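Clendberg community kitchen to reopen in October with longer hours

2018-09-03

The community kitchen on Gastell Street in Clendberg will open again in October after a summer of repairs, the town's housing office said. It has been closed to the public since a pipe burst under the main sink and flooded the pantry.

The kitchen lets residents cook, store food and take home shared meals. Last year 517 households signed up to use it. So far this year the number is 524, even with the doors shut for much of the summer.

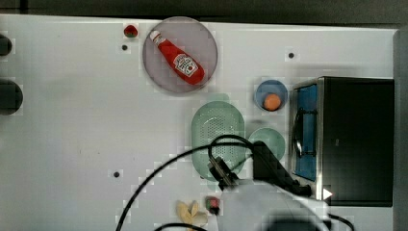

Most of the work went into the plumbing and the floor. Hevham, a local building firm, replaced the pipes and raised the pantry shelves off the ground. The firm also moved the main shutoff valve to the hallway, where staff can reach it without going through the pantry.

"We lost a lot of dry goods in that flood – flour, rice, almost everything on the bottom shelf," said Treasa Dolan, who manages the kitchen. "Now there is nothing stored at floor level."

Opening hours will go up from 43 to 55 a week. The added time is in the evening, which users asked for in a survey last winter. Yaw Agyeman, a bus driver who has cooked there for two years, said he often finished his shift after the kitchen had closed.
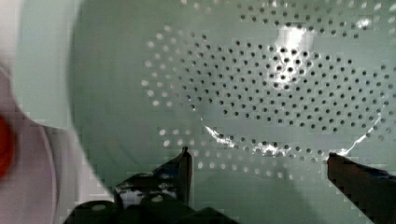
The sign-up fee will stay the same. Residents who were members before the flood do not need to register again, but they will have to pick up a new door card at the front desk. Old cards will stop working on opening day.

Cooking classes will also return. Zuweira Akpalu will teach a beginners' course on low-cost family meals, and Nhyira Yakubu will lead a class on soups and stews. Places can be booked at the library desk or by phone. 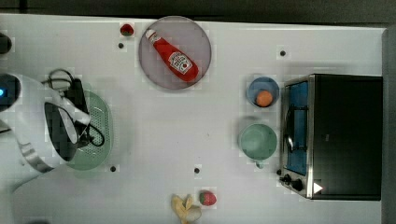
A plate and a ketchup bottle on a white tabletop, with a toaster oven at right.

The housing office has not yet decided what to do with the small yard behind the building. Ebere Igwe, who speaks for the office, said a herb garden and a bike shelter had both been suggested. Residents can send in their views until the end of October.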